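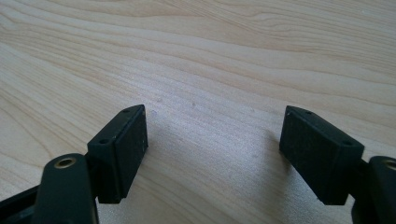 Eliécer Huanca is a printmaker and installation artist whose work deals with migration and family memory. He grew up in the mining town of Vakeck and trained as a bookbinder before taking up woodcut.

His best-known work, Rutlow, is a set of 36 prints made from letters his grandmother never posted. Each was printed in an edition of 4, with the text cut in reverse so that it reads correctly only in a mirror. A later piece, Enum, hung 200 paper tags from the ceiling of a disused chapel. Huanca teaches relief printing at the Cui workshop.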